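Synchroniser Nenda avec notre messagerie d'équipe : utile ou gadget ?

Posté par Kátia Sales le 09/10/2021

Bonjour, on utilise Nenda comme base de connaissances et le commercial nous pousse à prendre le connecteur Trerkance pour remonter les articles dans le chat. 299 euros par an. J'ai l'impression de payer pour un moteur de recherche qu'on a déjà. Quelqu'un s'en sert pour de vrai, passé la période d'essai ?

Libor Mikuš

On l'a testé 14 jours. Les suggestions tombent à côté dès que la phrase dépasse trois mots, et le bot répond dans le fil, devant tout le monde. Au bout d'une semaine la moitié de l'équipe l'avait mis en sourdine. Demandez une démo sur vos propres articles, pas sur les leurs, et regardez ce qui sort.

Cremilda Evangelista

Chez nous ça marche, faut juste bien régler.

Edivaldo Quintana

« Bien régler », je veux bien, mais la doc tient sur une page et date de l'ancienne version. Avant de payer, je vérifierais ceci :

- Les droits : un article privé dans Nenda reste-t-il privé dans le chat ? Chez nous, non. Le titre s'affichait quand même.

- Les pièces jointes : l'aperçu ne s'ouvre que pour les images. Les PDF restent de simples liens.

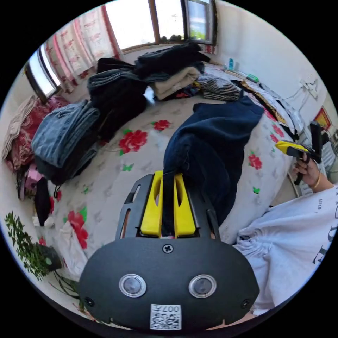
- La résiliation : préavis en novembre, sinon c'est reparti pour un an.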